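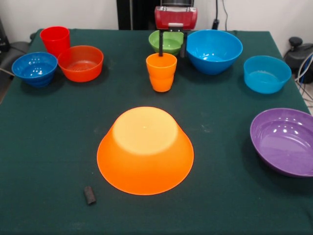
4. Setting up your nesting set for the first time

Your Dovside stacking and nesting set is ready for play as soon as it has been rinsed. Clear yourself a bit of table and spread everything out before you start stacking. It's much easier to learn the sizes that way (and it looks wonderful)!

4.1 Before first use

1. Take all the bowls and cups out of the box and pull off the paper sleeves. New pieces can grip each other tightly. If two won't come apart, twist gently, don't pry.
2. Wash in warm water with a little dish soap. Rinse and let the pieces drain upside down.
3. Lay a cloth over the table. A plain, dark one is our favorite, as the colors really jump out against it and the pieces don't skate around so much.

Note: The Iken and Purna sets share the same bowls. If you own both, you can mix them freely.

4.2 Nesting the bowls

1. Set the largest bowl down, open side up.
2. Put the next size inside it and press lightly in the middle. It should settle level.
3. Carry on down to the smallest. If a bowl rocks, you've skipped a size, so lift it out and try its neighbor.
4. Keep the cups in a separate stack.

4.3 Building upward

Now for the really fun part! A bowl turned upside down makes a broad, steady platform, and its flat base is just right for standing a cup on.

1. Start with a big bowl, rim down on the cloth.
2. Stand a cup on the base, as close to the center as you can get it.
3. Turn a small bowl over on top of the cup like a hat.
4. Keep going until it falls, then let somebody else have a turn.

Try holding the lighter colors up to a window too. Light comes through the translucent pieces beautifully, and children will happily spend ages on this alone.

Caution: Do not use the bowls in a microwave or oven. Do not stand or sit on an upturned bowl.

Caution: Throw away any piece that is cracked or has a sharp rim.

4.4 Replacement pieces

Single bowls and cups can be ordered by color. Quote part 401 for a bowl or part 600 for a cup, and add the color name. The Tatlı range uses a different rim and will not nest with this set.

See section 5 for sorting games.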